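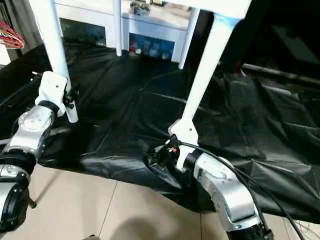 Two white legs, each held at its lower end or along its length by a white gripper.

Section 4: Adding a surname to your family file

Welcome back! By now you should have Treretti installed and a new family file open, so we can get on to the part most people bought it for, and that's following a name back through the generations. Have your notes beside you (a shoebox of old letters counts as notes) and give yourself a comfortable hour or so.

1. Open the Names menu and choose New Surname. Type the name as your family spells it today, even if you already know that Great-Grandad spelled it some other way.

2. Click Variants and add every other spelling you've come across, one to a line. Parish clerks wrote down what they heard, so do be generous - a single household can turn up under three or four spellings in the one register. Our sample file follows the Akley family of Patthorpe, who appear as Akeley, Ackly and, on one lovely old headstone, Akelie.

3. Choose an origin type: place, occupation, father's name, nickname or unknown. Unknown is a perfectly respectable choice, and you can come back and change it whenever you like.

Note: Some surnames have more than one origin. Chan, for instance, can stand for different Chinese characters in different families, so please fill in the Original Script box if you know the character your own family uses.

4. Link your earliest known bearer of the name. Press Find Person, pick them from the list and click Attach. The sample file holds 346 people, so if you're practising with that one you'll want to type a first name to narrow things down.

5. Add at least one source. A baptism, a ship's list or a letter from your aunt will all do nicely, as long as you note where you saw it.

6. Press Save Surname. The name will now show in bold on your tree.

Caution: Merging two surnames can't be undone once the file is closed. Make a backup first (File, then Back Up Now), and check that the two families really do belong together. Sharing a name and a village is a good hint but it isn't proof!

Note: Double-barrelled names are entered once, with the hyphen. Treretti will index both halves for you.

If you get stuck, write to Ravinder Thibodeau on the help desk and mention error code 152 or whichever number is showing on your screen. Messages sent after Friday lunchtime are answered the following week.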